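Clekham分室 写真のページ:デスクトップパソコンの中を見る

私たちの作業所 Clekham分室では、古いデスクトップパソコンを開けて、部品を見て、使えるものを分ける活動をしています。私は日本語で書くのがまだ少し苦手ですが、できるだけ正確に書きます。まちがいがありましたら教えてください。

写真は3枚です。どれもふたを開けたパソコンの内部を近くから写したものです。

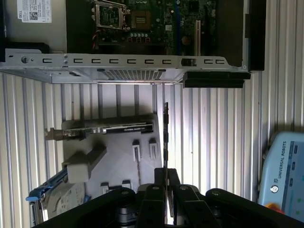

基板とソケット。ケースには Dell の白いラベルがあります。

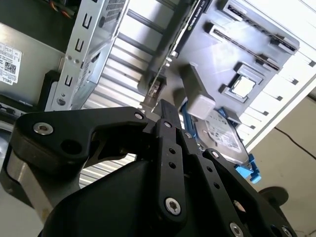
QRコードと「DELL」の文字が入った白いラベル、そして明るい色の金具。

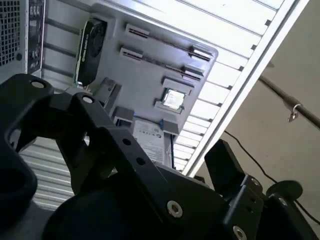 3枚とも、開いたデスクトップパソコンのケース。3枚目では網目の通気パネルと端子のならぶ面も見えます。

1枚目について
プロセッサのソケットは空です。銀色の枠とレバーがついていて、内側に緑色の格子のような接点が見えます。初めて来る方は、ここをいちばん長く見ます。私も最初の時はそうでした。接点はとても細かいので、指で絶対にさわらないでください。布でふくのもだめです。ほこりがある場合は、弱い空気だけを使います。
ソケットの下の方に、赤と白の線の小さな束があります。こういう線を外す時は、線ではなくコネクタの方を持って抜いてください。急いで線を引くと、端子が中に残ることがあります。

2枚目について
ラベルは横向きで、ほとんど逆さまに写っています。作業所では部品の番号をノートに書き写す決まりがありますが、ラベルの字は小さいですから、拡大鏡を使った方が安全です。0とO、8とBは特によく間違えます。書いた後、もう一人の人が声を出して読み、合っているか確かめます。少し時間がかかりますが、この方法に変えてから書き直しが減りました。
奥の方にはオレンジ色と暗い色の線も見えます。線の色だけで用途を決めないように、とEluned Priceさんがいつも言っています。私は前に一度、色だけで判断して注意されました。

3枚目について
通気パネルの細かい四角の網は、ほこりがたまりやすい場所です。やわらかいはけを使って、内側から外側へ動かします。強くこすると、ほこりが反対に中へ入ってしまいます。
端子の面には、四角い口と丸い口が上下にならんでいます。端子のまわりは、使う前に一つずつ明かりを当てて見てください。曲がったピンがあったら、直そうとしないで、付せんをはって棚に置きます。

今年の作業の予定
今、分室の棚には点検を待っているパソコンが143台あります。1回の作業は90分で、途中に5分の休みがあります。1回に参加できるのは20人までです。机の数が決まっていますので、申し込みは早めにお願いします。
4月からは、Idcombeの集会所でも同じ作業を始めます。Idcombeの机は少し低いので、背の高い方は椅子を使った方が楽だと思います。
点検の記録は Wallel という表に入力しています。Wallel の使い方は、分室の入口の横に紙で置いてあります。英語の版だけですが、日本語の版も今、私が準備しています。むずかしい言葉が多くて、まだ半分です。

持ってくるもの
・プラスのドライバー(中くらいの大きさ)
・小さい容器をいくつか(ねじを分けて入れます)
・飲み物。作業の机には置かないでください。
長い袖の服は、そでを上げられるものがいいです。指輪と時計は外して、かばんに入れてください。
手袋は分室にもありますが、小さいサイズは数が少ないです。必要な方は自分のものを持ってきてください。

ねじの分け方について
前のページに「ねじは全部一つの箱へ」と書きましたが、今はちがいます。ケースのねじと基板のねじは別々の容器に入れてください。長さが少しちがうだけでも、まちがえて使うと基板を傷めます。Cadwaladr室の黒板に実物の見本がはってありますから、わからない時はそれと比べてください。

写真の大きいサイズが必要な方は、分室の受付に声をかけてください。部品の名前で自信がないところは、わざと書きませんでした。名前がわかる方は、ノートの最後のページに書いてくださるとうれしいです。

更新:2019年2月12日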